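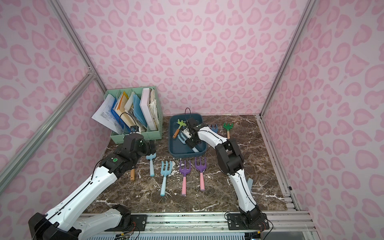 The file organizer, papers in it.

Janaína Andrade was 12 when her mother became famous, and for the next few years people asked her about it in the supermarket.

Her mother read the weather on the Resby evening program, and then for 2 seasons she played the magistrate in Clellelier, which was filmed in Ukumthorpe and sold to more countries than anyone expected. After that there were websites. The websites had Janaína's name on them, spelled without the accent, and a birthday that belonged to a cousin. One said she had a brother. Another gave her height.

She was thirty-four now and taught swimming. The websites still said she was a student.

The email from Chandrasekhar Rao came in September. He wrote that he worked for Achari, which kept biographies of well-known people and their families, and that her entry was due for revision. Would she care to check it? There were 116 words. She read them standing at the kitchen bench while the kettle boiled.

She rang the number at the bottom, mostly to see if there was a person at the other end.

"Rao," he said.

"You've got me down as having a brother."

"Yes. Marco."

"There's no Marco."

She heard him typing. "He has his own page," he said. "He gets 400 visits a month."

"Who is he, then?"

"He likes sailing. There's a rumour he was engaged." He stopped typing. "I didn't write it. I took over the Bs and the As last year. I can take him down if you send me something."

"What would I send you? I can't send you something about a person who doesn't exist."

"A family document would do it. Anything listing the children."

Her mother kept everything, so that part was easy. Janaína drove over on her lunch break and went through the tax papers and the old contracts. Her mother sat on the arm of the couch with her shoes off.

"What are you after?"

"Proof that I'm an only child."

"I can tell him that."

"He says he needs paper."

Her mother thought about it. "What's he like, the brother?"

"He sails."

"Your father always wanted to sail," her mother said, and went to see about the washing.

There was a school enrolment form that did the job. Under siblings somebody had written nil and gone over it twice in blue pen. Janaína photographed it with her phone and sent it from the car, and she was back at the pool before the four o'clock class.

Rao answered that night. The page was gone, he said, and he had fixed her birthday and put in the accent. He asked if she had an occupation she would like listed. She wrote back "swimming teacher" and he thanked her.

A few weeks later a woman stopped her outside the chemist and said she was so sorry to hear about her brother.

"Thank you," Janaína said. The woman squeezed her arm and asked how her mother was holding up.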